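The Clear Shelves at Kurnlow: A Small Gallery

2023-08-13

Welcome, and do have a wander round. Regular visitors will know that the stockroom at Kurnlow has been through rather a lot this year, and that I promised back in April to put something up on the gallery page as soon as the new shelving was in and had a few things on it. Well, it took a good deal longer than I said it would (sorry!), but we got there in the end, and I'm so pleased with it that I've been boring everyone I meet.

The old shelves were painted board, very solid and very gloomy, and you had to crouch with a torch to find anything on the lower ones. I'd wanted clear ones for years. I looked at a glass set from Drekholm first, which was lovely but weighed as much as a piano, and then at a wire rack from Moschos, which left stripes on the bottoms of the softer cartons. Acrylic was the happy middle, and I do think it suits the room, especially with a strong colour or two nearby to cheer it up.
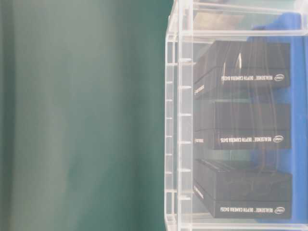
What I hadn't expected was how fussy I'd become about stacking. With the old boards you could shove things in any way round and shut your eyes to it, but clear shelves show you every muddle from the other side of the room. So boxes go in on their sides now, long way across, with a divider between one level and the next, and I must say it has made me a tidier person (my family would like this to spread to the kitchen).

A word on cleaning, as I've already had a couple of emails asking. Please don't use a dry cloth on acrylic, however clean it looks, as it drags the dust about and leaves fine scratches that catch the light for ever after. I use lukewarm water with a tiny drop of washing-up liquid, a very soft cloth, and then a second soft cloth to dry. The Jirnovex polish is nice for the edges if you're feeling grand, but a little goes a long way and the smell does linger.

The whole lot came to 346 pounds, including delivery, against 659 for the glass, and it went together in 45 minutes once I'd found the right page of the instructions. There are 4 spare dividers left in the cupboard under the stairs, so if you're local and have the same shelving at home, send me a note and you're welcome to one.

More pictures to follow when I've done the far wall, which still has the old boards up and is waiting for a dry weekend.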